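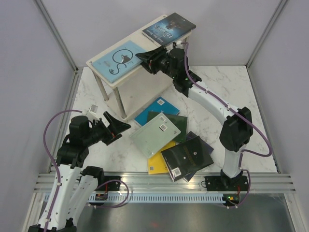
Una mesita blanca de dos alturas, con dos libros encima y otros seis en el suelo.

Revista > Casa > Orden
Buscar en la revista
Inicio Casa Cocina Jardín Suscripción

Los libros que acaban en el suelo

Marcelino Aranda tenía 986 libros cuando se mudó a un piso con menos paredes útiles que el anterior. Los había anotado en un cuaderno, por orden de compra. La estantería del pasillo se llenó el primer domingo y el resto fue quedando en montones junto al sofá.

Una mesa auxiliar con balda inferior resuelve parte del problema. El tablero sirve para lo que se está leyendo, dos títulos como mucho, y la balda para lo que viene después. Aranda recomienda dejar sitio libre entre los libros de arriba. «Si se llena, ya no cabe la taza y vuelvo a usar el suelo», dice.

Con los montones conviene trabajar de diez en diez. Primero se separan los formatos grandes, que van tumbados y debajo. Las tapas blandas se doblan si pasan semanas unas cruzadas sobre otras, así que se recogen antes que las duras.

Aranda regaló una parte de la colección en marzo, casi toda novela repetida. Los atlas siguen en casa, en la balda de abajo, y el cuaderno está en el cajón de la cocina.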